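Le chili du dimanche soir (et de tous les autres soirs) : mes petits trucs

6 décembre 2018

Chez nous, le chili revient dès qu'il fait froid, et en décembre j'en fais une marmite par semaine, parfois deux quand il y a du monde à la maison. À force, j'ai pris des habitudes, et comme on me les demande souvent en commentaire, je les mets au propre !

Les haricots secs, la veille au soir

Je sais, les boîtes c'est pratique, j'en ai toujours deux au fond du placard. Mais le haricot sec se tient tellement mieux ! Je le fais tremper toute la nuit dans un grand saladier d'eau froide, je jette l'eau, je rince, et je fais bouillir franchement dix minutes avant de baisser le feu (avec les haricots rouges, on ne saute pas cette étape). Pour une marmite familiale, je compte 200 g par tablée de quatre, un peu plus si mon beau-frère vient.

Les épices dans le gras

Cumin, paprika fumé, origan, une pointe de cannelle : tout ça part dans l'huile avec les oignons déjà fondus, une petite minute, en remuant sans arrêt. Si ça accroche, une louche d'eau et on gratte le fond. Mon cumin vient du marché de Beaudoin, où je l'achète en graines pour le moudre moi-même dans un vieux moulin à café qui ne sert plus qu'à ça (le café au cumin, j'ai testé malgré moi, c'est non).
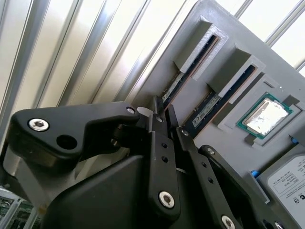

Trop piquant ?

Ça m'arrive encore. J'ajoute des tomates concassées, ou une patate douce en petits dés que je laisse fondre dedans, et je pose un bol de crème épaisse sur la table. Le sucre, je m'en méfie, on a vite fait d'avoir un chili qui goûte le ketchup.

La cuisson, doucement

Une fois la viande bien dorée et tout le monde dans la cocotte, je laisse environ 60 minutes à petit feu, couvercle entrouvert. Je sale à la fin. Un carré de chocolat noir cinq minutes avant d'éteindre, et là, quel parfum !

Les restes

Le lendemain il est meilleur, c'est connu. Je le mets au frigo dans des boîtes peu profondes pour qu'il refroidisse plus vite, et je congèle le surplus à plat dans des sachets, avec la date au feutre. Il finit sur du riz, dans une pomme de terre au four, ou sous une couche de purée gratinée les soirs de flemme. Et pour la cocotte qui a attaché : eau chaude, une cuillère de bicarbonate, et on la laisse tranquille jusqu'au matin.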